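Foltaveck Home Display System
Set-up Guide, Section 3: Choosing and Preparing the Location

Before you begin

Section 3 applies to all Foltaveck wall and tabletop display kits, including those supplied with the Vomov mounting rail. Read the whole section before marking or drilling any surface. Owners who are replacing an older Fuchs bracket should first remove it as directed in Section 2 and fill the old holes.

The work in this section requires two people when the display piece is wider than 49 inches. A single person may complete all other work. Allow the filler used in Section 2 to cure for the full time printed on its container.

You will need the following items from the kit:

Mounting rail, with end caps fitted
Bag A (wall screws and anchors)
Bag B (felt pads and corner bumpers)
Paper marking guide
Small level

You will also need a pencil, a tape measure, a soft dry cloth, a drill, and a stud finder. These are not supplied.

3.1 Checking the display piece

The rail accepts boards, stretched canvases, and framed prints. Printed boards may be mounted without a frame, provided that the board is rigid and its back is flat. Dark surfaces show dust and fine marks more readily than light ones, and should be handled by the edges only.

1. Wash and dry your hands, or put on clean cotton gloves.

2. Lay a clean cloth on a level surface and place the piece on it face up.

3. Look across the face from a low angle, with a lamp to one side. Note any lifted edges, dents, or loose material. 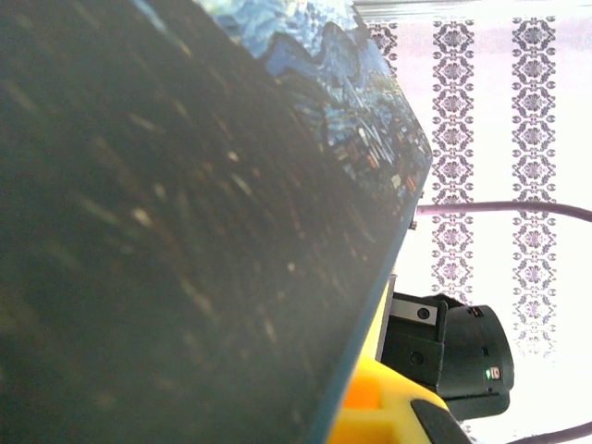 Fig. 3-1. Dark board with a printed night-sky design in the swirling style of "The Starry Night."

4. Wipe the face once, in one direction, with the dry cloth. Do not use water, glass cleaner, or furniture polish on a printed surface.

5. Turn the piece over and measure its width and height. Write both figures on the record card at the back of this guide.

6. Weigh the piece. A bathroom scale is accurate enough: stand on the scale with the piece, then without it, and subtract.

Caution: Do not mount any piece heavier than 19 pounds on a single rail. Heavier pieces require the twin-rail kit, which is ordered separately. The limit includes the weight of any frame and glass.

Note: Pastel drawings, unsealed charcoal, and works with raised or loose material should be framed behind glass before mounting. Consult a framer if you are unsure how a piece was made.

3.2 Selecting a wall

A suitable wall is dry, flat, and away from direct heat. Interior walls are preferred. Exterior walls may be used where the room is heated throughout the winter and the wall shows no sign of damp.

1. Stand where the piece will most often be seen and choose its position by eye. For most rooms, the center of the piece should be 57 inches above the floor. Where the piece will be viewed mainly from a seated position, lower it until it is comfortable to view from the chair.

2. Confirm that the position is at least three feet from any radiator, stove, or heating vent.

3. Confirm that direct sunlight does not fall on the position at any time of day. Check once in the morning and once in the late afternoon. A position that is shaded in winter may receive strong sun from April onward.

4. Run the stud finder across the wall and mark each stud lightly in pencil.

5. Check for pipes and cables. These commonly run straight up or down from outlets, switches, and faucets.

Warning: Do not drill directly above or below an outlet or switch. If you cannot establish where the wiring runs, stop and consult a licensed electrician.

6. Press a short strip of painter's tape against the wall and remove it slowly. If paint comes away with it, the surface is not sound and must be repaired before the marking guide is used.

Bathrooms, laundry rooms, and unheated porches are not suitable. Damage caused by moisture is excluded from the Foltaveck warranty.

3.3 Preparing a tabletop position

The rail may be used as a resting lip for a piece that leans against the wall from a table, shelf, or counter. In this arrangement the rail is not screwed to the wall. It sits on the tabletop and is held by the felt pads from Bag B and the weight of the piece.

Tabletop use is limited to pieces no taller than 19 inches. Taller pieces may slide forward when the table is bumped.
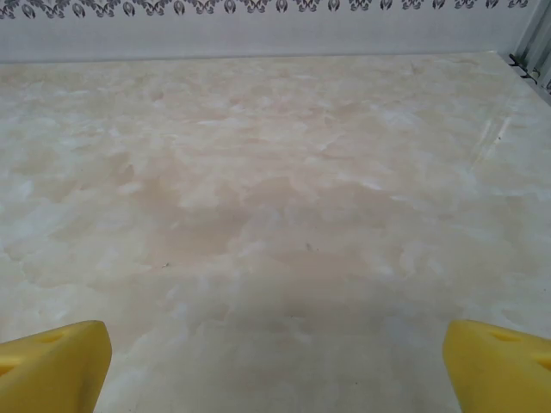 Reading time for this section: 3 minutes

Smooth tops, including polished stone, marble-effect finishes, and glass, give the felt pads less grip than unfinished wood. On such tops, fit the clear non-slip dots in place of the felt pads. The dots are packed in the same bag, on a separate backing sheet.

1. Clear the tabletop and push the table firmly against the wall. Check that it does not rock. Adjust the feet, if the table has them, before going further.

2. Clean the area where the rail will stand, using the method recommended by the maker of the table. Natural stone should not be cleaned with vinegar or any other acid.

3. Dry the area fully. The pads and dots will not hold on a damp surface.

4. Turn the rail upside down and fit one pad or dot at each end and one in the center. Press each for several seconds.

5. Set the rail in place, with the raised lip facing the room. Leave a gap between the rail and the wall equal to the width of your hand.

6. Fit the corner bumpers to the upper back corners of the piece.

7. Lower the piece onto the rail and lean it back until both bumpers touch the wall.

8. Press lightly on the lower edge of the piece. If the rail moves, remove the piece, clean the tabletop again, and repeat from step 3.

Caution: Tabletop use is not recommended in homes with small children or with pets that climb. In these homes, use the wall method in Section 4.

Note: Some waxed and oiled finishes may be marked by the non-slip dots over time. Test one dot in a hidden place for a full day before fitting the others. Lift the rail and inspect the surface each time the table is cleaned.

3.4 Lighting

Good light improves any display, but strong light will fade most printed and painted surfaces. The following general rules apply to both wall and tabletop positions.

Use LED lamps only. Halogen lamps give off too much heat at close range.

Place the lamp above the piece and in front of it, so that the beam falls at an angle. A lamp placed directly opposite the piece will cause glare, most noticeably on dark or glossy boards.

Switch picture lights off when the room is not in use.

The Prorkstead clip light fits the Vomov rail without tools. Its instructions are packed with the light and should be read together with this section — in particular, the cord must be led away from the rail and must never pass behind the display piece.

3.5 Marking the wall

Omit this part if you are using the tabletop method.

1. Unfold the paper marking guide and find the line that matches the width recorded in part 3.1.

2. Hold the guide against the wall at the chosen height and fix the upper corners with painter's tape.

3. Place the level along the printed line. Adjust the guide until the bubble is centered, then tape the lower corners.

4. Compare the screw positions with your stud marks. At least one screw should enter a stud. Where this is not possible, use the anchors from Bag A in every hole.

5. Mark each hole through the paper with a sharp pencil.

6. Step back and view the guide from across the room before removing it. Small errors in height are easily corrected at this stage.

Keep the marking guide until the installation is complete. Replacement guides may be requested from Foltaveck by quoting the part number printed in the lower corner of the sheet.

Proceed to Section 4, Fixing the Rail.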